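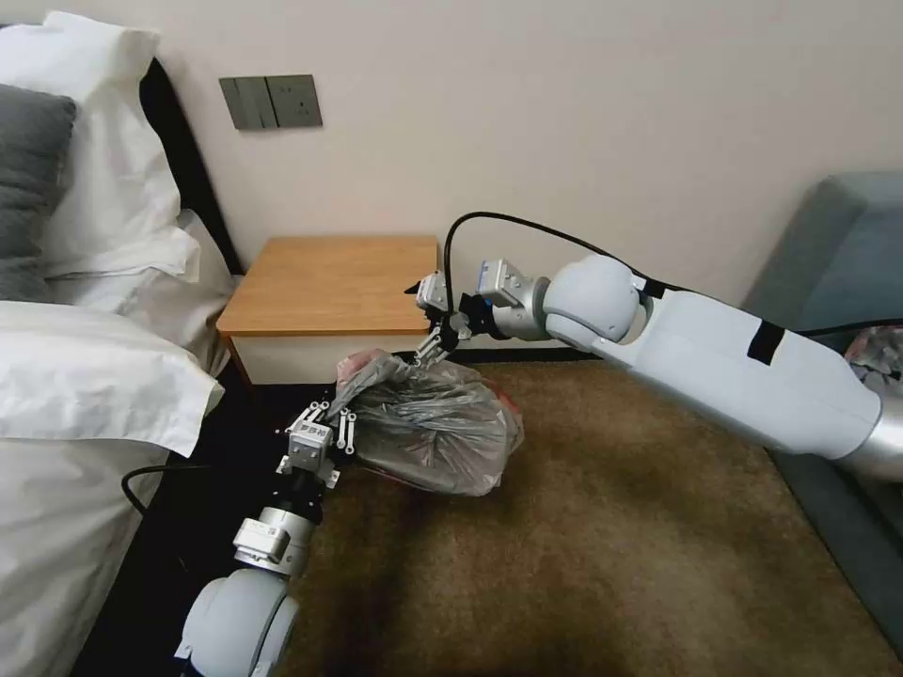
A bedside corner with white linens, a nightstand with an oak-coloured top and a grey plastic bag.

Opinion > Housing and Accommodation > Room Standards

April — by Flora Aitken, Nistside Residences

The nightstand is the most neglected surface in furnished accommodation. Operators spend freely on bedding and then surrender the bedside to brochures, laminated notices and a tray of sachets. It is the view of this office that the top should be handed over bare.

Residents arrive with their own glasses, medication and books. They should not have to clear a space for them at 5 in the evening with a suitcase still on the floor. A wall switch within reach of the pillow does more for their comfort than any ornament.

The same restraint should extend to bin liners and packing bags. Thin plastic has no place in a finished room, and our inspection sheet — revised by Stuart Dunmore — now lists it ahead of dust. Some managers consider this severe. We would ask them to sleep a night in one of their own rooms before objecting.

Contact the Standards Office | © Nistside Residences | Back to top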